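Bon, on reprend où on s'était arrêtés : les circulations du bâtiment Lau. Je vous rappelle que le module Cladex compte pour 40 points sur 60, alors notez !

## 1. L'escalier

Rampe en bois, poteaux bien verticaux, et au pied un sol sombre qui file vers le couloir. J'adore ce contraste avec le mur blanc (oui, je le dis chaque année). 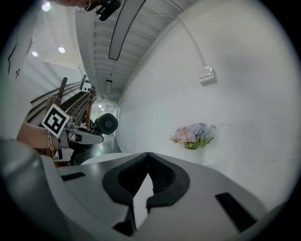
Pour le croquis, commencez par la pente de la main courante, puis posez les poteaux, les marches en dernier. Format libre, mais au crayon !

## 2. Le plafond

Tout blanc, nervuré, avec des luminaires encastrés. Repérez l'axe du couloir avant de tracer la moindre nervure, sinon la perspective part de travers.
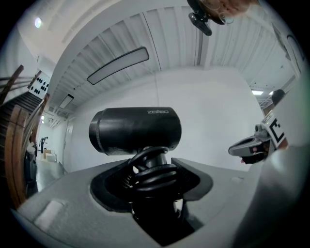 *Fig. 2 – Plafond nervuré et luminaires rectangulaires.*

À lire pour août : Wolthorpe, p. 93, les 2 premiers paragraphes.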